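**Progress report, second reporting period**
Project: Tusgate field, well integrity and produced-water handling
Prepared by: Leltari, operations and maintenance group
Submitted to: Rudd, grant administration

## Status

Work under the well integrity grant is on schedule except for the separator upgrade at the Rovinport terminal, which is four weeks behind. Spending is within the approved budget lines. No lost-time injuries were recorded in the period.

The field has been producing from the lower sandstone for several decades, and most of the wells covered by this grant were completed with the original carbon steel tubing. Water cut has risen in all of them. The purpose of the grant is to keep the wells that still pay for themselves on line, and to plug the rest in a way that meets the current abandonment rules.

## Well surveys

The survey list contains 14 wells. Caliper logs have been run in all of them, and the cement bond logs are complete except in the two northern wells, where scale stopped the tool above the target depth. Both will be cleaned out with coiled tubing and logged again in the next period.

The deepest point logged was 2803 m. Wall loss at that depth was lower than expected from the corrosion model. The heaviest loss is higher up, close to the gas lift valves, and the model is being corrected for flow regime before it is used to rank the remaining work.

Annulus pressure was checked every Wednesday. One well showed sustained pressure that returned after bleed-off. It has been shut in, and a packer repair is planned.

## Produced water

Water from the field is piped to Rovinport, treated, and sent back for reinjection. Oil in water at the outlet stayed within the permit limit. Short peaks of up to 100 mg/L were measured at the inlet of the flotation unit during pigging of the main line. The unit handled them without a bypass.

The separator upgrade is late. The replacement coalescing plates were delivered with the wrong hole pattern and went back to the supplier. Installation now falls in September, during the planned shutdown, so no extra downtime will be needed.

Tubing replaced to date comes to 904 m. Joints pulled from the wells are stored at the yard until the inspection samples have been cut. Scrap value will be credited to the grant account once the material has been sold.
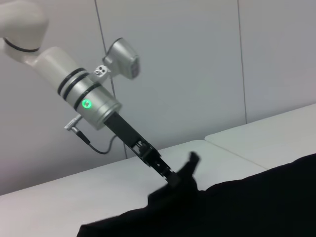
## Spending

- Logging and wireline: on budget.
- Tubing and completion parts: slightly under budget. One order was moved to the next period.
- Separator upgrade: second payment withheld until the corrected plates have been accepted.
- Training and reporting: on budget.

We request approval to move the unspent part of the completion parts line into coiled tubing services. The total does not change. A signed budget revision form is attached separately.

## Risks

The main technical risk is scale in the northern wells. If the cleanout does not reach target depth, the bond logs cannot be completed and the abandonment design will have to assume poor cement over that interval. This would mean longer plugs and more rig days.

Rig availability is the other open point. The workover rig is shared with another field, and its release date depends on that program.

## Next period

1. Clean out and relog the two northern wells.
2. Repair the packer in the shut-in well and retest the annulus.
3. Install the coalescing plates at Rovinport.
4. Submit the corrected corrosion model and the revised well ranking.
5. Send abandonment designs for the first group of wells to Rudd for comment before they go to the regulator.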